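Kristaps Butkienė
26 Nov 2025

Okay, long thread coming, because three people have asked me how the sourdough discard crackers went and I can't answer that without telling you about the whole year of the starter. Get a drink.

I got my starter in October of last year from a woman at the Restville library bread swap. She handed it over in a jelly jar with a rubber band around it and said "feed it when you remember." I took that as permission to be pretty relaxed, and I have been.

Its name is Onuoha. It came with that name and I wasn't going to be the one to change it. My mother-in-law thinks it's very funny that I say goodnight to it, but she also asked after it on the phone last week, so who's really attached here?

For the first few months I baked the same loaf over and over. 333 grams of water, a good pinch more salt than the recipe says, whatever flour was on sale. Some of them were bricks! We ate them anyway, toasted, with a lot of butter, and I don't remember anyone complaining by the second slice.

What changed things for me was temperature. My kitchen on Davix Street is cold from October on, and I kept following summer timings and wondering why the dough just sat there sulking. Now I leave it overnight on top of the fridge with a plate over the bowl and go to bed.
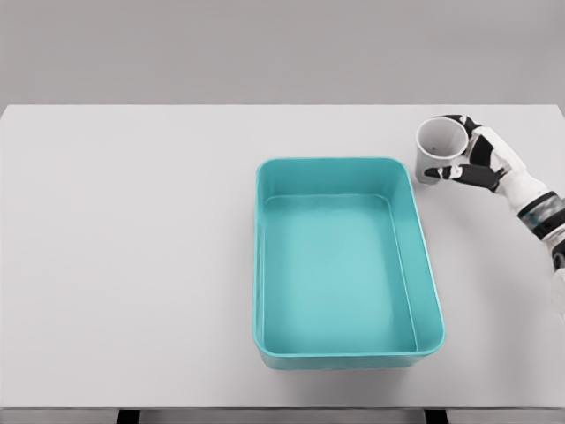 Anyway, discard. If you keep a starter you know the guilt. You feed it, you have to take some out first, and there's a jar in the back of the fridge getting grayer every week. I made pancakes until my kids asked, very politely, if we could have cereal.

So, crackers. I used a cup of discard, some melted butter, a spoonful of rosemary, and enough flour to make it roll out. Roll it thinner than you think. Then go thinner again. Mine puffed up like little pillows the first time and they were nice, but they were not crackers.

Salt on top BEFORE they go in the oven. I forgot and tried to add it after and it all bounced off onto the floor, where the dog was delighted.

I took 2 batches to the Flultudik potluck (that's our neighborhood supper, the name is a long story involving a misprinted banner that we all got fond of). They went before the chili did. I got to bring home an empty container, and I'm still pleased with myself.
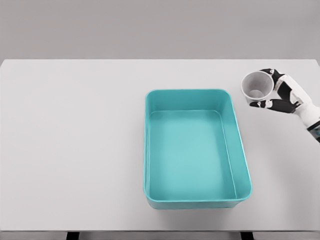
Empty tray, white table.

A few of you asked about rye. Yes, please use rye! Just a little in with the white flour when you feed. Mine perked up within a couple of days and started smelling like apples, where before it had smelled more like my brother's old gym bag.

And if you've neglected yours, don't throw it out yet. Mine spent a whole vacation with no food at all and had a layer of dark liquid on top when we got back. I poured that off, kept a spoonful from the bottom, fed it twice a day, and it came around. If it's pink or fuzzy, that's different, let that one go.

I'm happy to dry some of Onuoha and mail it to anyone who wants a bit. Send me a message with your address and be patient with me, I'm slow at the post office this time of year.

Next up is a cinnamon raisin loaf for my sister, who has been asking since the summer. I've never once gotten the raisins to stay put, they all creep to the outside and burn. If you have a trick for that please tell me, I'd really love to know before the weekend!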